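3.2 Planning the purchase

When we first sat down to write a budget for the bedroom tasks, we did what I suspect many small labs do, and put nearly all of our attention on the arm itself. The quotes from Hurnell and Mastex were compared line by line over most of November, and the smaller items were left under a single heading called "other." Looking back at our order records, that heading grew to 36 separate purchases before the first bed-making trial was run, and we would gladly have traded a week of haggling over the arm for one good afternoon spent thinking about cables, straps and spare fingertips.

Anikó Magyar, who kept the order book for the whole project, suggested that we sort every purchase by the task that called for it – pillows, bedding, drawers – and this turned out to be a very helpful way to see where the money was going. Figure 4 shows the pillow task.
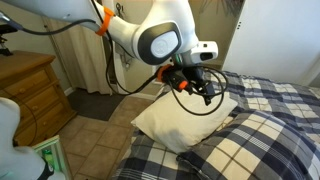

Figure 4. Arm and gripper over the bed, with a pillow below the fingertip.

Cabling deserves a line of its own in any plan of this kind. A quote will usually cover the lengths needed for a bench, and a bedroom asks for a good deal more slack than a bench does, so we ended up ordering longer runs from Saraç after the main budget had closed. We also set aside 18 percent of the total for replacement parts, which felt generous when we wrote it down and was very nearly used up by the end.

The household goods were the pleasant surprise. Bedding and pillows from Filora came to $241 altogether, and we would encourage other groups to buy extra sets early, while the same pattern is still in stock. Delivery times varied a great deal more than prices did, and we now allow 30 days for anything that has to be made to order.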